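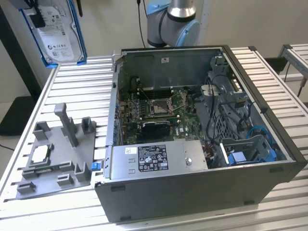
August, Bovholm bench, morning

Back on the Dell tower today. It's on its side on the aluminium bench with the panel off, and I'm trying to get an order of work I can stick to for the rest of the Cherkaoui lot (and one Blagoje can follow when I'm away, hi Blagoje!).

The CPU has its own square pocket in the grey printed fixture, on the left of the case. I really like that thing. Before we had it I used to park processors on whatever bit of foam was handy, and in 2022 I managed to put one down on a screw. Never again. I'd still like a chamfer on the pocket walls so you can get a fingertip under the heat spreader, so Blagoje Popescu, if you're reprinting it, please add 2 mm.

Socket is empty. Pins to be looked over with the loupe before anything goes near it, and please don't rest tools across the open case while you do it. 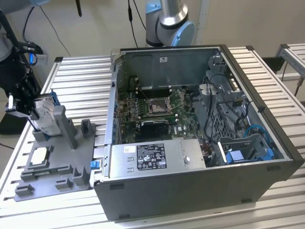
The drives are the easy part, I love those blue carriers. Hold them by the sides and keep the cables over the cage out of the way, especially the light blue SATA one, which curls right where you want your hand. I've logged this drive as 2322 in the Callau sheet.

Power supply stays put for now. I want to read the rating label properly and copy it into the sheet before I order a spare from Grasell.

Still to do: thermal paste (we're nearly out), a better lamp, and find my small Phillips.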